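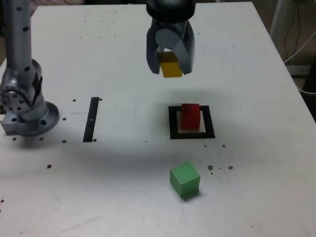 Figure 4-1. Yellow cube held above the table, with the red cube inside the taped square.

4 Recording Demonstrations: Cube Stacking Task

4.1 Before you start

Read Section 3 first if the arm has been moved or the camera has been touched. The steps below assume that the arm has passed its start-up check and that the recording program is open on the station computer.

You will need:
The task cubes for this station (red, yellow, and green)
The hand controller
The session sheet
A dry cloth

One demonstration is called an episode. An episode starts with the cubes apart on the table and ends with the cubes stacked inside the black tape square and the gripper open and clear of the stack. The full Tornville set calls for 3,000 accepted episodes. As of 6/7/23 the count stood at 2,371.

4.2 Preparing the table

1. Wipe the tabletop with the dry cloth. Do not use spray cleaner near the tape.

2. Check the tape square on all four sides. Press down any lifted corner. If a piece has to be replaced, stop and tell the station lead before recording again. A square that has shifted makes earlier and later episodes hard to use together.

3. Leave the short tape strip near the arm base where it is. It is the reference for the camera check in Section 3.4.

4. Place the cubes by hand according to the layout line on the session sheet. A layout may put a cube inside the square at the start. Other cubes go on the open table in front of the square or beside it.

5. Turn some of the cubes at an angle. The session sheet gives positions only, and the turn is left to you. Operators tend to line everything up with the table edge after the first few episodes, and the trained model then does badly with a cube that sits crooked.

Note: Scuffs, pencil lines, and small specks on the tabletop are acceptable. Do not try to sand or paint them out partway through a set.

Note: Keep cubes at least one gripper width from the arm base. The arm can reach closer than that, but the wrist has to fold and the motion is not useful for training.

4.3 Recording an episode

1. Step back behind the floor line. Hands and sleeves must be out of the camera view.

2. Select Ready. The arm goes to its start position and the gripper opens.

3. Select Record and wait for the tone. Do not move the controller before the tone.

4. If the red cube is not already in the square, pick it up and set it there first. It is the bottom of every stack in this task.

5. Move over the next cube listed on the sheet. Lower straight down until the fingers are on either side of it, then squeeze the trigger until the grip light turns steady.

6. Lift clear of the other cubes before moving sideways. A short, direct path is best. Do not circle the target or pause over it to think.

7. Lower the cube onto the stack. Release the trigger slowly. Opening the fingers fast is the most common way to knock a stack over.

8. Raise the gripper straight up until both fingers are above the top cube, then move on to the next one.
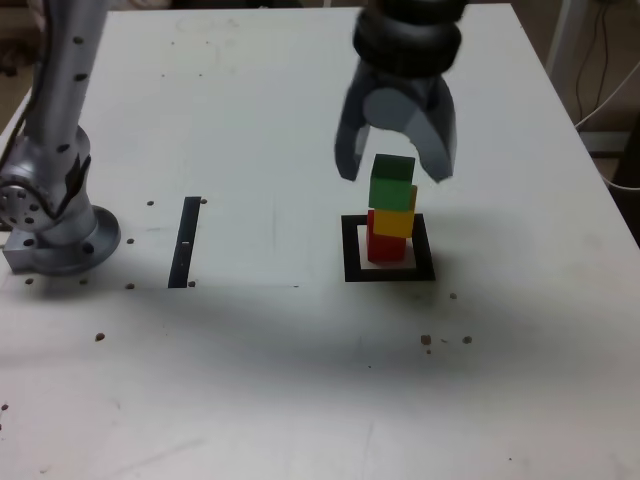
A stack does not have to be neat to count. Accept the episode if every cube on the sheet is in the stack, the bottom cube is inside the tape, and nothing is touching the gripper when you select Stop. A cube set a little to one side is fine. We want these in the set, and you should not go back to straighten them.

9. Hold the controller still for two seconds, then select Stop.

10. Mark the episode Accept, Retry, or Fault on the screen. Write the same mark on the session sheet.

CAUTION: Never reach in to steady a stack while the Record light is on. The arm is live and will follow the controller if it is bumped. Press the pause button first and wait for the light to go out.

CAUTION: If the arm stops with a cube in its grip, the cube may drop when power returns. Keep your hands out from under the gripper and follow Section 7.2.

4.4 Which mark to use

Accept: The stack was finished as described above. One missed grip is allowed if you corrected it right away and carried on.

Retry: The stack fell, a cube left the table, or you picked up the cubes in the wrong order. Reset the same layout and record it again. Do not delete the file. Retry episodes are kept in their own folder and are used later to train the failure detector. The folder held 638 files at the end of May.

Fault: The arm, controller, or camera did something you did not ask for. Add a short comment and stop recording until the fault has been looked at.

If you can't decide between Accept and Retry, choose Retry.

4.5 Session length

Each session sheet has 29 layouts. Work through them in the order printed. The order is mixed on purpose, so don't group similar layouts to save time.

Take a break halfway down the sheet. Episodes recorded by a tired operator are slower and have more small corrections in them, and both show up in what the model learns. Two operators may share a sheet. Change over between episodes and enter the new operator code before selecting Ready.

4.6 Closing the session

1. Select End Session. The arm parks itself. Wait for the brakes to click.

2. Compare the number of Accept marks on the sheet with the number on the screen. If they differ, note both on the sheet and leave the files as they are.

3. Start the copy to the Odommont server. Do not shut down the station computer until the bar is full.

4. Put the cubes back in their tray. Set aside any cube with a chipped edge or loose paint and take a replacement from the spares box. Do not mix in cubes from the Galtmont station, which are a different size.

5. Sign the sheet and put it in the folder by the door.

Questions about layouts or marking go to Toshiko Wada. For trouble with the arm itself, see Section 7.

Next: 5 Reviewing and Trimming Episodes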